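Shared Kitchen Check -- Sink, Dishwasher and Floor
Urnari House, ground floor kitchen
Comments version, for the noticeboard and the website

The short version of this check is a row of ticks, and I have never trusted a row of ticks. Every kitchen I have been sent to look at had a sheet on the wall with every box filled in, often in the same pen. So this one has comments. If you only want the marks, they are OK, FIX or NOT CHECKED, and they come first on each line.

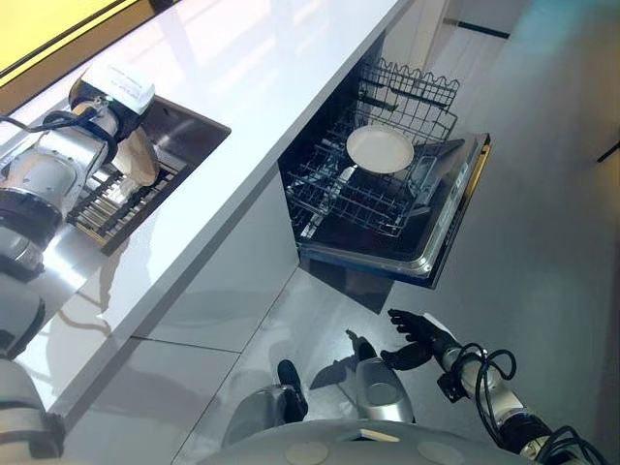 Plokcombe, September

1. Dishwasher door, open position -- FIX
The door folds down flat at shin height, right where you turn away from the sink. I am told people know it is there. People knew it was there at Lirnside too, and that kitchen had two falls in one spring. Shut it between loads. "I was only going to be a minute" is not a safety measure.

2. Door hinges and springs -- OK
Door lowers evenly and stays where it is put. No grinding. I leaned on it lightly, which is more than anyone should do. It is not a shelf or a step.

3. Lower rack, travel -- OK
Rolls out and back without jumping its track. I tried it 15 times because the last report said it "sometimes sticks." It did not stick for me. Either somebody fixed it and wrote nothing down, or it never stuck. Please put a name to these remarks in future.

4. Lower rack, tines -- OK
Ran a dry cloth over them and it did not snag. A snag means the coating has gone and rust is on the way. Plates go between the tines, on edge. A plate laid flat takes up half the rack and holds dirty water if it is face up.

5. Upper rack -- OK
Level, and clears the door when pushed in. Glasses only, please. The story that large pans "fit fine if you angle them" does not convince me.

6. Detergent compartment -- FIX
The lid closes but there was old powder caked in the corner. Wipe it out with a damp cloth. Filling it past the line does not get plates any cleaner, whatever the Sezer leaflet in the drawer seems to suggest.

7. Knives -- NOT CHECKED
No knives were loaded when I did the check, so I have nothing to report. The rule stands: points down, and never left under suds in the sink.

8. Rack in the sink -- OK, with doubts
It sits inside the basin, so drips go down the drain and the counter stays dry. Fair enough. My doubt is what happens when somebody needs the sink. In most kitchens the rack ends up on the floor "for a second" and then goes straight back under clean plates. If it has touched the floor, wash it.
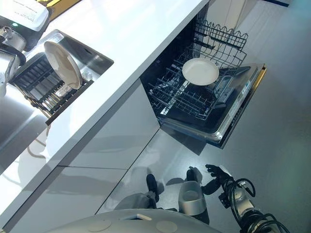

Sink rack and dishwasher, one plate in each.

9. Plates, chips and cracks -- FIX
Two chipped rims found in the cupboard and taken out. A chip will cut a lip or a thumb, and I don't accept that it is "only on the back." Look at each plate as you put it away. This costs nothing.

10. Kettle by the sink -- FIX
It is a curved-handle kettle and a perfectly good one, but it should not live this near to splashing water. Move it down the counter. The cord must not hang over the front or run behind the taps.

11. Outlets and breaker -- OK
Breaker label reads correctly. Test button pressed, power cut off, power came back. Next test due in a month, and I would like to see it written in the book this time.

12. Counter -- OK
Shiny, which proves very little. A glossy top shows you every lamp in the room and hides a film of grease very well. I went over it with a white paper towel and the towel stayed white. Use the towel, not your eyes.

13. Floor by the dishwasher -- FIX
Light gray floors don't show clear water. I felt a damp patch with my hand that I could not see standing up. Keep a mat or a mop within reach.

14. Leak under the sink -- OK for now
Dry paper left under the trap for an hour came out dry. An hour is not a week. Look again before the next check.

On cost: somebody at the last meeting quoted $2,000 to replace the machine. The quote before that was $1,000 for what sounds like the same job. I can't see a reason to spend either. What I found can be put right with a cloth, a mat and a longer look at the plates.

Items marked FIX to be looked at again next month. Bring the old sheet along, all 29 lines of it, and we will see how many of those ticks hold up.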